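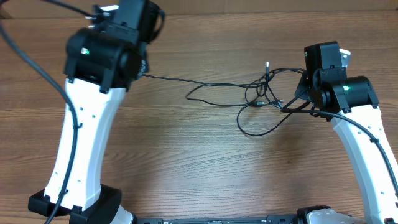 Skimodden hardwax oil, one year on

I bought my first can of Skimodden last September after ruining a perfectly nice table with cheap varnish (it peeled like a sunburn, don't ask), and I've now been through enough of the stuff to have opinions!

First, the price. It was 359 kronor for the small can at the paint shop in Sevby, and I winced. But a little goes a very long way. I did a dining table, two shelves and the lid of a blanket chest, and there's still a good inch in the bottom of the can. You put it on with a white pad, wait fifteen minutes or so, and wipe off everything that hasn't soaked in. Please do wipe it off. My first shelf stayed tacky for days from me being lazy about that part, and I had to scrub it back and start over.

The smell is strong the first evening and then it's just sort of nutty. I kept the windows open and slept fine.

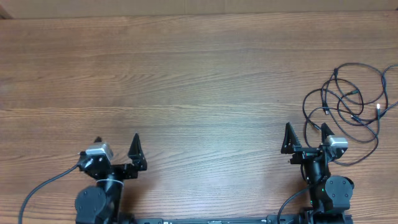 What I like most is how easy it is to patch. With varnish, one scratch means sanding the whole top. With this I rub the spot with a gray pad, dab on a bit more oil, buff it with an old T-shirt and go make coffee. Red wine wipes up if you're quick. Hot mugs have left me two faint rings, and one of those came out with a second go.

I also tried the Väisänen oil, which costs less and dries faster, but it went on yellower and I could see every place where I'd overlapped. Fine for a workbench, and I'd use it on garden stools, but I wouldn't put it on anything I eat at.

Gripes: the can lid is awful. Once it's been pried open it never seals right again, so I pour the leftovers into a jam jar. And the instructions are printed in tiny gray type on a silver label, so bring your glasses.

I'd give it 9 out of 10, and I've already got a can set aside for the hall bench.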